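Tullonar finds a friend, at a price

Tullonar has a rescue plan, its third since April if you count the one that was withdrawn before lunch. The aluminum trader owes its lenders $344 million and has now been given 2 more years to pay, on terms that its bankers describe as firm. Firm, in this case, means the first interest payment can be skipped.

The new money comes from Bronico, a former supplier that was last seen suing Tullonar over unpaid invoices. It will put in $80 million and take almost half of the company. The lawsuit is on hold – the two sides are calling it a pause for reflection.
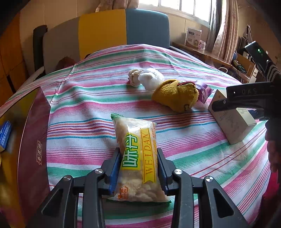

Bondholders are less reflective. Wainwright, the largest of them, says it learned of the deal from a press release and wants a vote. Ellcombe, which bought its bonds cheaply in the spring, likes the plan very much.

Old shareholders get warrants, good for 2 years and worth something if the stock triples. It fell again on the news. Trading in the bonds is thin, and the next lender call has been moved twice.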